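Rapport d'avancement intermédiaire
Projet Plutgate — Conservation et reconditionnement des échantillons de sédiments lacustres
Document remis à Fedis le 14 mai 2019

1. Objet du rapport

Le présent rapport rend compte de l'exécution des lots 1 à 3 de la convention de financement. Il couvre la période ouverte en octobre, date de réception de la première tranche. Les dépenses sont présentées en annexe A, les relevés de température et d'hygrométrie en annexe B. Les lots 4 et 5 (numérisation des cahiers de terrain, mise en ligne du catalogue) n'ont pas encore débuté et ne sont mentionnés que pour leur incidence sur le calendrier.

2. Rappel du périmètre

La collection Hsueh se compose de carottes sédimentaires sectionnées, de sous-échantillons secs et de lames minces. Elle est arrivée à la station de Vindside en deux versements, avec des numérotations distinctes et partiellement redondantes. Le premier versement suit un code de site à trois lettres ; le second repose sur un numéro d'ordre continu, sans indication de profondeur sur l'étiquette. La profondeur doit alors être retrouvée dans les cahiers, lorsqu'ils existent.

L'inventaire initial faisait état de 371 unités de conditionnement. Ce chiffre reste la référence contractuelle pour le calcul de l'avancement, bien que plusieurs unités se soient révélées contenir des échantillons de provenances différentes, qu'il a fallu séparer.

3. Lot 1 : récolement

Le récolement physique est achevé. Chaque unité a reçu un identifiant provisoire, reporté sur une étiquette en polyester et dans la base de suivi. Les anciennes étiquettes ont été conservées avec l'échantillon, y compris lorsqu'elles étaient illisibles.

Les discordances entre l'inventaire et le contenu réel concernent 87 unités. Elles relèvent pour l'essentiel de deux causes : une inversion du haut et du bas de la section au moment de l'emballage d'origine, et l'emploi d'un même code pour deux campagnes menées sur le même lac. La première se corrige par comparaison avec les logs lithologiques. La seconde demande une vérification dans les cahiers et n'est résolue qu'en partie.

4. Lot 2 : reconditionnement

Les sous-échantillons secs étaient conservés dans des sachets de qualité variable, dont certains présentaient des perforations aux pliures. Le protocole retenu prévoit le transfert en sachets à fermeture hermétique, le regroupement par site puis par profondeur croissante, et la mise en bac. Les bacs en carton sont abandonnés. Leur remplacement par des bacs en plastique translucide à couvercle permet un premier contrôle sans ouverture et limite l'empoussièrement des étagères basses.

À ce jour, 113 unités ont été entièrement reconditionnées. La cadence est inférieure à celle du plan initial. L'écart provient du temps de séparation des unités mixtes, qui n'avait pas été chiffré dans la demande, et d'un retard de livraison des sachets de grand format. Les sections de carotte, plus lourdes, sont traitées à part et restent en chambre froide pendant toute l'opération, sauf pour la pesée et la prise de vue.

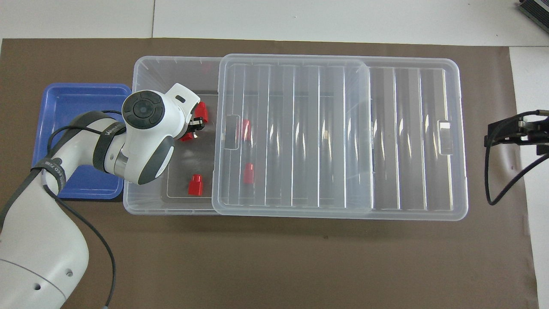

Fallait-il vraiment reprendre l'ordre des profondeurs avant d'avoir fini la lecture des cahiers, au risque de tout manipuler deux fois ? La question nous est revenue de Fedis à la lecture de la note d'étape. La remarque précisait que le coût d'une seconde manipulation ne pourrait pas être imputé au lot 2.

Nous maintenons l'ordre des opérations pour le premier versement, dont les profondeurs sont portées sur les étiquettes et ne dépendent pas des cahiers. Pour le second, l'objection est fondée. Les unités concernées sont désormais transférées en sachets neufs sans reclassement, dans l'ordre de leur numéro d'origine, et le classement définitif interviendra après dépouillement. Cette modification n'entraîne pas de dépense supplémentaire. Elle reporte en revanche la clôture administrative du lot 2, qui ne pourra pas être prononcée avant celle du lot 4 — point sur lequel un accord écrit est demandé au paragraphe 7.

5. Lot 3 : conditions de conservation

La chambre froide de Vindside est réglée à 4 °C. Les enregistreurs montrent une température stable en dehors de deux épisodes de dégivrage prolongé, sans dépassement du seuil d'alerte fixé par la convention. Le joint de porte a été remplacé sur le budget courant de la station et ne figure pas dans les dépenses du projet.

Le local sec pose davantage de difficultés. L'humidité relative y varie selon l'usage du couloir voisin et dépasse la valeur cible en fin de journée. Un déshumidificateur a été installé à titre d'essai. Les relevés disponibles sont trop courts pour conclure et la comparaison avec une période sans appareil reste à faire. Les lames minces, moins sensibles, ont été placées sur le rayonnage le plus exposé afin de libérer l'autre côté du local.

6. Exécution financière

Les dépenses de consommables sont conformes au prévisionnel, à l'exception des étiquettes, dont le prix unitaire a augmenté entre le devis et la commande. Le dépassement est absorbé par la ligne transport, sous-consommée depuis que les deux versements ont été regroupés sur un seul site. Les heures de personnel technique sont engagées plus vite que prévu sur le lot 2 et plus lentement sur le lot 3. Aucun transfert entre catégories n'est sollicité à ce stade.

7. Points soumis à décision

Clôture conjointe des lots 2 et 4, suivant les modalités exposées au paragraphe 4.

Maintien du chiffre de l'inventaire initial comme dénominateur des indicateurs, les unités issues d'une séparation étant suivies dans un tableau distinct.

Autorisation de verser à la collection les sachets vides portant une inscription manuscrite. Ils n'entrent pas dans la définition contractuelle d'un échantillon, mais constituent parfois la seule trace de la date de prélèvement.

8. Suite des travaux

La prochaine période sera consacrée aux unités restantes du premier versement, puis au transfert sans reclassement du second. Le dépouillement des cahiers commencera par les lacs ayant fait l'objet de plusieurs campagnes, où se concentrent les codes en double. La version révisée du calendrier figure en annexe C.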